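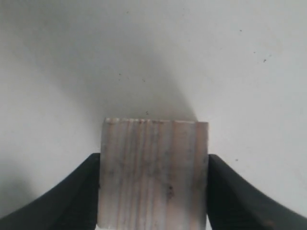
Waking Up Tired Wood

Got an old cutting board or a set of kids' blocks that feels dry and rough? Mineral oil is your friend! Wash with a little dish soap, wipe, and let everything stand on edge overnight (flat wood dries crooked, ask me about my bread board).

Next day, sand lightly along the grain, never across it. Dust off, rub in the oil with an old T-shirt, wait 15 minutes and buff. I love this part, the stripes in the grain just pop!

Stubborn onion smell? Coarse salt and half a lemon, scrub, rinse, done.

Vaughn Baptiste wrote in to say he warms the bottle in a bowl of hot water first. I tried it and it soaks in so much faster. Thanks, Vaughn!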